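Chapter 5
Heat in the Kitchen: How Pots, Pans and Cloths Move Energy About

What you need before starting: Chapter 3 (temperature scales), a pencil, the data table on page 262.

Heat goes from the hotter thing to the colder thing. Always. Keep hold of that and most of this chapter is bookkeeping.

Three routes. Conduction — through a solid, particle to particle. Convection — a liquid or gas moves and takes the energy with it. Radiation — no material needed, which is how the Sun manages it. A pan of soup on a hob uses all of them at once, so we take them one at a time and put them back together in section 5.4.

Conduction first. Metals are good at it, wood is poor, still air is very poor. A wool blanket works mostly by the air trapped in it. Same with a folded towel: more layers, more trapped air, slower flow. A wet towel is another matter. Water conducts far better than air, so a damp cloth round a hot handle will burn you sooner then a dry one.

Shape counts as well. A wide shallow pot has a lot of surface for the amount of liquid inside and so cools quickly. Tall narrow one, same volume, same metal, slower. Section 5.2 has readings from the Brustholm school kitchens, taken in October, where soup was left to stand in both kinds of pot. The shallow one reached 49 °C first. Copy the graph into your book before reading on, you will need it for the Skirnala problem.
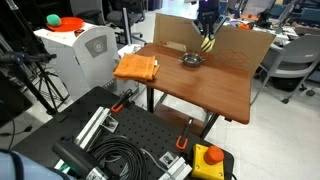

Fig. 5.1 Shallow metal pot with two side handles; folded towel at left.

Terms to learn now: conductor, insulator, temperature difference, rate of transfer. Rate is the one people loose marks on. It means energy per second and its unit is the watt. Write the unit every time.

5.1 Conduction through a flat wall

Start with a wall of one material, the same thickness all over, warm room on one side and cold yard on the other. Double the thickness and the rate halves. Double the area and the rate doubles.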